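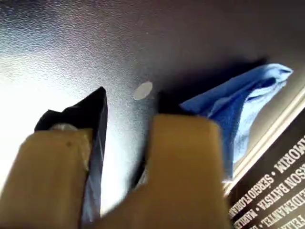
Two Towns, One Ballot Question

August 2022

Print | E-mail | 30 shares | 4 comments

Endel and Plenetti share a high school, a water tower and a main street that changes its name halfway down the hill. In December they will vote on whether to share a government.

The question on the ballot is one sentence long. It asks whether the two towns should dissolve their charters and form a single municipality under a new one. Both towns have to approve it. If either votes no, the matter is closed for four years under state law, and the two councils go on meeting on the same night in buildings a short walk apart.

Merging has been talked about since the paper mill closed. The mill stood in Plenetti but most of its workers lived in Endel, and for a long time that suited both places. Plenetti collected the property tax. Endel collected the families, the shops and the church suppers. When the mill went, Plenetti lost its largest taxpayer and kept its debts, most of them from a sewer plant built for an industry that was leaving.

Endel came out of it better, though its position is weaker than it looks. The town has 2381 registered voters, many of them retired, and its road budget has been frozen through several harsh winters. The police department runs one car at night. When that car is on a call at the far end of the valley, the rest of the town waits.

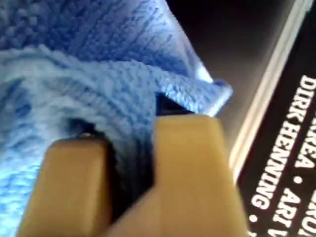
The councils paid for a joint study last year and hired Gunawan, a consulting firm that works mostly with small local governments. Its report runs to 53 pages. The main finding is that one public works department would cost less than two, chiefly through shared equipment and a single garage. The report is more careful about the police, where it expects savings to be eaten up by bringing the lower Plenetti pay scale up to the Endel one.

Supporters of the merger quote the first finding at every meeting and opponents quote the second. Both are quoting it correctly.

The strongest feeling against the plan comes from the upper streets of Endel, where the worry is debt. Residents there do not see why they should help pay for a sewer plant they never voted on. The draft charter tries to meet this with a special tax district. Under it, the old Plenetti bonds would be paid only by property owners within the old Plenetti line until the last of them is retired. Opponents point out that a future council could change the district by ordinary vote. The drafting group has been asked to close that gap and has not yet said how it would.

In Plenetti the objections are different. People there expect to be outvoted. The new council would be elected partly by ward and partly at large, and the at-large seats would probably go to Endel, which has more voters and better turnout.

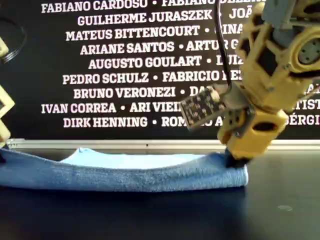
What to call it

The name has taken up more time than the budget. The first draft used Endel-Plenetti, which neither side liked. The second proposed Zotilo, after the creek that runs between the towns and floods both of them. It is on old survey maps and belongs to neither place, and it has held on mainly for that reason.

Business owners have been the least pleased. Signs, letterheads and delivery accounts would all have to change, and the draft sets aside no money to help with it. Street names would stay as they are except where the two towns use the same one. There are two Mill Streets, and residents of both have written to the councils asking to keep theirs.

The fire companies would not merge at first. Each would keep its own station and officers, with a single dispatch line, and the new council would look at the arrangement again after its first full budget.

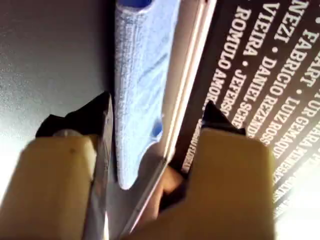 When would the new government take over if both towns vote yes?

The current councils would stay in office for one more year. Elections for the new council would be held in that time, and the old charters would end on the day its members are sworn in. Tax bills already sent out would remain due to the town that issued them.

Public meetings on the draft charter continue through the fall, alternating between the Endel town hall and the school gym. Copies of the draft are at both clerks' offices.

Print this article | E-mail to a friend

Related stories
Ward lines: how the draft map was made
Who pays for the sewer plant?
Zotilo Creek flood wall delayed again
School board stays out of merger debate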